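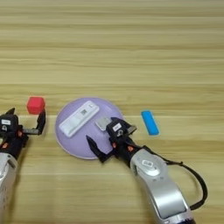 Games table and small bits sort-out

Quick one before I run for the bus. The small parts tubs at Wilton Hall need sorting before we shut for the holidays, so if you've got a free half hour in December please come and give us a hand. Petro Melnychuk has the cupboard key, ring first.

What we're after:

Coloured blocks. Reds and blues mainly, any size. Cubes go in the shallow tub, the longer ones go in the deep tub with the lid that sticks. Anything chewed goes in the bin, sorry.

Plates. The plastic picnic ones get used as sorting trays by the under-fives and they never make it back to the kitchen. Purple, green, whatever you find. Wash and stack by the sink please, NOT in the craft drawer. We were 4 short at the last morning tea and Domnica Costache ended up serving slice on paper towel.

Odd bits. Flat grey squares, white plastic whatsits, lids to nothing. Put them on a plate and leave it out on the table so people can claim them. Unclaimed stuff goes in the Novik tin until end of December and then it's gone. If you lost something at the Naltis swap day, have a look, there's a fair bit from that in there.

The wooden table. Lovely colour still but it marks easily, so no texta straight onto it and no hot mugs. Wipe along the grain with a damp cloth, no spray. Somebody used the orange cleaner in the winter and it took me 3 goes to get the stickyness off.

We've got 30 new labels for the tubs, thanks to Zeleke Print on the corner who did them at cost. Please write the colour AND the shape on each one. Last lot just said "blocks" which was no help to anyone.

Domnica is bringing lamingtons. Bring your own mug, and a pen that works if you have one.

Keys back to Petro when your done, or through his letterbox.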